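Short Fiction | Needle & Thread

The Zipper

October. By the Piltgate sewing circle's newsletter editor 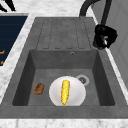 A gray sink with a grooved drainboard, set in white marble.

The pattern was a Flekus, the one with the side zipper, and she had put the zipper in 3 times. Each time the waist seam came out crooked. The left side sat a little higher than the right, and once she had seen it she could see nothing else.

The wool had come from Elik, on the corner, the last of the bolt. There was no more if she ruined it.

At a quarter to eleven she unpicked it again. The holes from the old stitches showed in the cloth. She rubbed them with her thumbnail until most of them closed.

Her sister called from the other room to ask if she was coming to bed.

"Soon," she said.

She read step 7 once more. It said to baste the tape by hand, starting at the waist and working out in both directions. She had read that line before and skipped it – basting was for people with time. Now she threaded a needle and started at the waist.

It took most of an hour. The heater clicked off and she put a coat around her shoulders and kept going. Then she ran it under the machine, slowly, with the foot right up against the teeth.

She closed the zipper and held the skirt up to the lamp. The seams met. Lower down there was a small pucker, near the hip, where her jacket would cover it.

She left the skirt over the back of the chair. The hem could wait until morning – it was only a hem, and the wedding was at two.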